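Work Log > Bench and Budget > January

3 min read

14 Jan 2026

Worked on the equipment budget most of the day. Refilwe Steyn wants one page from me with a total at the bottom and no options. I have three pages and all of it is options.

The arm itself is settled. We keep it through the end of the lease and decide in October. What isn't settled is everything that goes around it: fixtures, grippers, a second bench, spare parts to practice on.

Skudach quoted 725 for a parts fixture in gray plastic, made to our drawings. Leung came back at 328 for the same drawings but wants us to order four. I only need two this year. Four from Leung is still less than two from Skudach, so I put Leung in the plan and wrote down the lead time, 20 working days. Elmarie Rampersad thinks they will slip. She has ordered from them before and I haven't.

Spent the middle of the day at the bench so I would have something firmer than guesses for the gripper line.

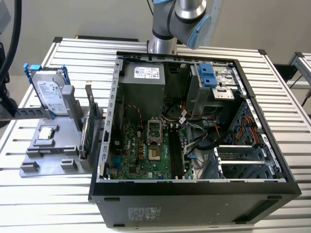
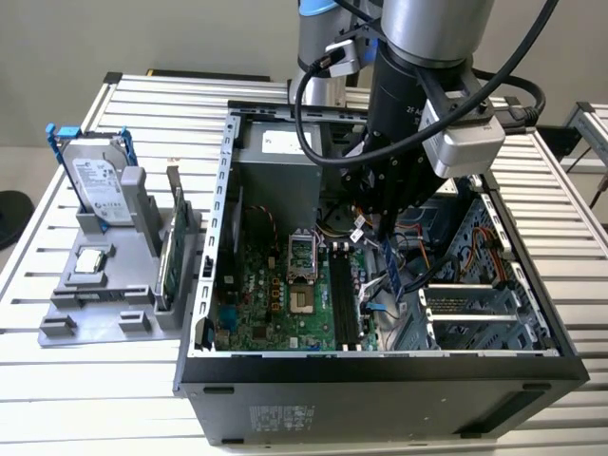
The gripper line is the one I keep changing. Rarkby sells a finger set with softer pads and a set with longer tips, and they are priced separately. I had both down. Took the soft pads out after lunch, put them back at four, and left them in with a question mark. Refilwe will see the question mark and ask about it, so I need an answer by the meeting.

Old desktops are the cheap part. Brumbridge sells them by the pallet, and we need more of the same model or the fixture drawings are no good. I asked them to hold one pallet and to check the model numbers before they ship. No reply yet. Memory and drives I am listing as consumables. Elmarie says they should go under spares. It makes no difference to the total but it changes who signs.

Total without the second bench is 1,517 over what we were given. Moving the bench to next year doesn't help with that, it was never in that number. I could drop to one set of fingers, or ask for the money. I think I will ask.

Still to do: shipping from Leung, which they left off the quote. Power strip for the bench. Find out if the service visit is in the lease or billed on its own. Cut three pages to one.

Recent entries
Lease terms, second reading
Fixture drawings sent out
What the Rarkby catalog leaves out
Moving the bench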